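보도자료

Gollura, 무광 작업대 상판 ‘Bodelia’ 9월 공급 개시
이음매 없는 단일 표면, 연한 회백색 단일 색상으로 출시

작업대 및 수납가구 제조사 Gollura는 포장·분류 작업용 상판 Bodelia의 공급을 9월부터 시작한다고 밝혔다. Bodelia는 기존 Bitar 상판의 후속 제품으로, 소형 부품 정리, 소량 포장, 문구 및 생활용품 분류 등 작은 물건을 평면 위에 펼쳐 놓고 다루는 작업을 대상으로 설계되었다. 완제품 작업대와 교체용 상판 두 가지 형태로 판매되며, 기존 Bitar 작업대 사용자는 하부 프레임을 그대로 두고 상판만 교체할 수 있다.

제품 개요

Bodelia의 색상은 연한 회백색 한 가지다. 표면에는 무늬, 눈금, 로고를 인쇄하지 않는다. 전작인 Bitar는 상판 두 장을 맞대어 조립하는 구조였고, 중앙 접합부에 미세한 분진이 쌓인다는 사용자 의견이 접수되어 왔다. Bodelia는 작업 영역 전체를 한 장으로 구성하여 접합부를 없앴다. 제품 식별 정보는 상판 밑면의 라벨에만 표기한다.

상판 두께는 전 규격에서 동일하며, 모서리는 반경 4mm로 가공한다. 하부 프레임과의 체결에는 볼트 7개를 사용한다. 볼트 위치는 Bitar와 같다.

표면 및 조명 조건

무광 마감은 천장등과 작업등을 함께 사용하는 환경을 기준으로 정하였다. Gollura 제품개발팀은 Grultstead 시험실에서 조명 방향과 높이를 바꾸어 가며 마감 시편을 비교하였다. 시험 항목은 반사광의 세기, 그림자 경계의 형태, 소형 이물의 식별 여부로 구성되었다.

제품개발팀 Taha Nasr 책임은 “광택 시편에서는 조명의 상이 표면에 맺혀 작은 부품의 윤곽을 읽기 어려웠다”며 “최종 마감은 이물을 찾는 시간을 기준으로 선정했다”고 설명했다.

밝은 무지 표면에서는 크기가 매우 작은 이물도 바탕색과의 차이로 구분된다. 주황빛 갈색 점이나 짙은 회색 자국이 그러한 경우에 해당한다. 경계가 흐린 그림자는 표면의 오염과 혼동될 수 있으므로, 점검 시에는 작업등의 각도를 바꾸어 같은 위치를 한 번 더 확인하는 절차를 권장한다. 조명에 따라 회백색 표면은 부분적으로 푸른 기나 분홍 기를 띨 수 있다. 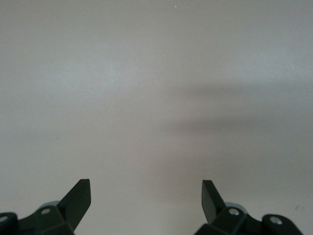

사용 및 관리 지침

일상 청소는 마른 천으로 이물을 제거한 다음 물에 적신 천으로 닦는 순서로 진행한다. 연마제가 포함된 세제와 금속 수세미는 무광 마감을 손상시키므로 사용하지 않는다. 접착테이프 잔여물은 중성세제를 희석한 물로 제거하고, 칼날이나 금속 주걱으로 긁어내지 않는다.

절단 작업에는 별도의 절단 매트를 깔아야 한다. 뜨거운 용기나 납땜 도구를 상판에 직접 올려놓아서는 안 된다. 작은 자국이 닦이지 않을 경우에는 위치를 기록하고 고객지원 창구로 문의하면 된다. 자국이 표면에 국한된 것인지 마감층까지 이어진 것인지에 따라 처리 방법이 달라진다.

분류 작업 시 권장 배치

Gollura는 상판 중앙을 비우고 수납함을 뒤쪽 가장자리에 한 줄로 두는 배치를 권장한다. 작업등은 주로 쓰는 손의 반대편에 설치한다. 양쪽에 작업등을 둘 경우 그림자가 겹쳐 보일 수 있으므로 한쪽의 밝기를 낮춘다.

고객지원팀 Chaimae Abdel Hamid 팀장은 “문의 가운데 상당수가 상판 자체보다 조명 위치와 관련되어 있다”며 “제품에 동봉되는 설치 안내서에 조명 배치도를 추가했다”고 말했다.

규격 및 공급 일정

완제품 작업대의 폭은 110cm이며, 교체용 상판도 같은 폭으로 공급한다. 초도 물량은 300대로, 기존 Bitar 사용자의 교체 주문을 우선 배정한다. 교체용 상판에는 체결 볼트와 모서리 보호재가 포함되고, 하부 프레임은 포함되지 않는다. Bitar 상판의 생산은 Bodelia 공급 개시와 함께 종료되며, 프레임과 체결 부품은 계속 판매한다.

주문 접수는 Gollura 영업 창구와 지역 대리점에서 진행한다. 마감 시편은 주문 전에 신청할 수 있으며, 시편 신청 시 사용 중인 작업등의 종류를 함께 기재해야 한다.

문의: Gollura 고객지원팀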